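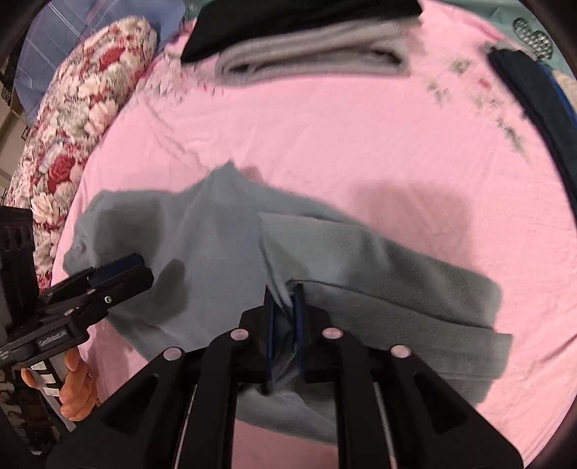
Datasets > Text > Kuseo Gossip Headlines

Search datasets Go

Kuseo Gossip Headlines

Headlines and opening sentences from celebrity gossip sites, labeled by how strongly each item commits to its claim. Version 2, released 19 April 2018.

Contents

The text comes from 17 English-language sites that cover actors, singers, reality TV and royal households. Each record holds one headline, the first sentence of the story, a site code and a label. Full articles are not included. Photo galleries, horoscopes and quizzes were dropped before labeling.

Fields

id – string, stable across versions
site – short code, listed in sites.txt
headline – text as published, capitals kept
lead – first sentence, may be empty
label – stated, hedged or asked

Labels

"Stated" means the headline gives the claim as fact. "Hedged" covers wording such as "reportedly" or "a source says". "Asked" is used when the headline is a question, even if the lead answers it. A label describes wording only and says nothing about whether the story was true.
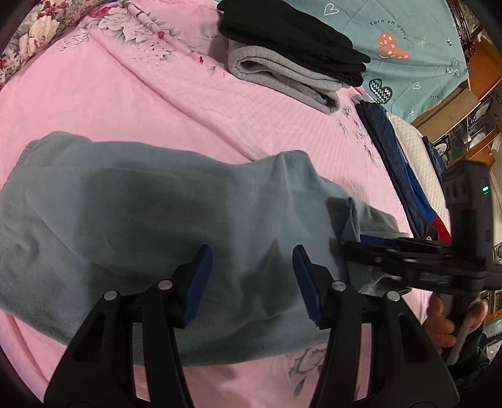
Light blue fleece garment and open gripper fingers.

Annotation

Three annotators read every record: Delyth Pritchard, Roscoe Benavides and Jalen Marchetti. Ties went to Dolores Mbeki. Most ties came from headlines that quote an unnamed friend of the couple and then drop the quotation marks halfway through.

Changes from version 1

Reposts of the same wire item are now merged under the earliest id. Two site codes were renamed. The January crawl had broken apostrophes, now fixed in both text fields.

Known problems

Breakup and pregnancy rumors are overrepresented. The Dvorak tokenizer splits couple nicknames badly; use the Dultar script in /tools instead. Some leads still carry a byline.

Removal requests

Open a ticket on the Trirnero tracker with the record id. Cletus Ridgeway handles these.

This site uses cookies. Accept | Settings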